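# Why do politicians answer questions, and do they really answer them?

04/06/2021

Grown-ups in government get asked a lot of questions. In many countries there is a special time for it, often called question time or question period. The leader and the ministers sit in the chamber, other members stand up, and the questions start.

You may have been told this is how we keep an eye on the people in charge. Well, partly. Let's have a proper look before we believe it.

## What is supposed to happen

A parliament makes laws. The government runs things like hospitals, roads and the army, and it spends everybody's money while doing it. The members who aren't in the government are allowed to ask what it is up to. If a minister has made a mess of something, question time is meant to be when we find out.

Most of the rules are simple. Only one person may talk at a time. Questions go through the Speaker, whose job is to keep order. You can't call another member a liar, even if you think they are one.

## What often happens instead

Imagine a town called Windley. It has a council, and the council has promised a new swimming pool. A councillor stands up and asks, "When will the pool open?"

The mayor replies, "I am very proud of everything we have done for swimming in Windley. The last council did nothing for swimmers."

Read that again. Did you find a date in it? Neither did I.

Politicians have favourite ways of getting around a question:

- Answering a different question, one they like better.
- Talking about how bad the other side was when it was in charge.
- Saying a big number very quickly.
- Thanking the member for the question until the time has nearly run out.

The big number is the sneakiest. Suppose the mayor says, "We have spent 2,000 hours planning this pool." It sounds like heaps of work. But is it a lot for a swimming pool? How long did the last pool take? Were those hours spent drawing plans, or sitting in meetings about the colour of the tiles? A number on its own doesn't tell you much, and some people are counting on you not to ask.

## Friendly questions

There is another trick to watch for. Some questions come from the leader's own side. They sound like this: "Could the mayor please tell us about her wonderful work on footpaths?"

In Australia these are called Dorothy Dixers. In Canada you may hear them called softballs, after the big ball that is easier to hit. The person asking usually knows what the answer will be, and sometimes the minister's office wrote the question. I wouldn't call it cheating, because the rules allow it. I wouldn't call it keeping an eye on anyone, either.

## So is it useless?

Some people say so, and on a noisy day I nearly agree with them. There is shouting, desk-thumping and groaning that would get you sent out of class.

Still, ministers have to turn up knowing that a hard question might come. Before they walk in, they have to read about their own departments, and now and then they discover a problem that way. Whatever they say is also written down, word for word, in a record called Hansard. If a minister says one thing in January and the opposite later in the year, anybody can look it up.

Written questions can be even better. A member sends in a question on paper, and the government has to send an answer back. It's dull, there's no shouting, and it never gets on the news. Plenty of useful facts come out of it — probably more than from all the desk-thumping.

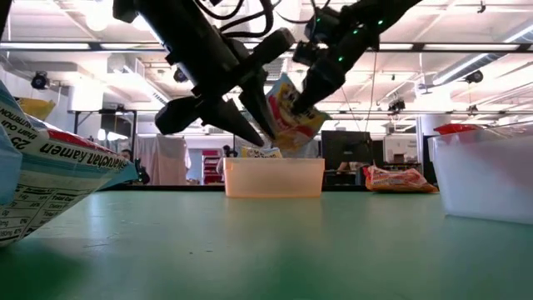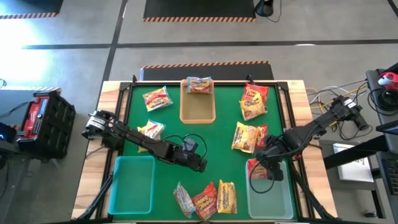
## Try it yourself

Watch ten minutes of question time with a pencil and paper. You don't need to understand every topic.

1. Write down the question in as few words as you can.
2. Write down the answer the same way.
3. Put them side by side. If the question was "when?", look for a date. If it was "how much?", look for an amount. If it was "yes or no?", look for one of those.
4. Give it a tick, a cross or a squiggle. The squiggle is for half an answer.

Do this for both sides, including the one your family votes for. That part is harder than it sounds. We all tend to let people we like off the hook.

And be a bit suspicious of me, too. I made up the mayor's answer so it would be easy to spot what was wrong with it. Real ones are slipperier, so go and listen to a few and see whether you end up with as many squiggles as I do.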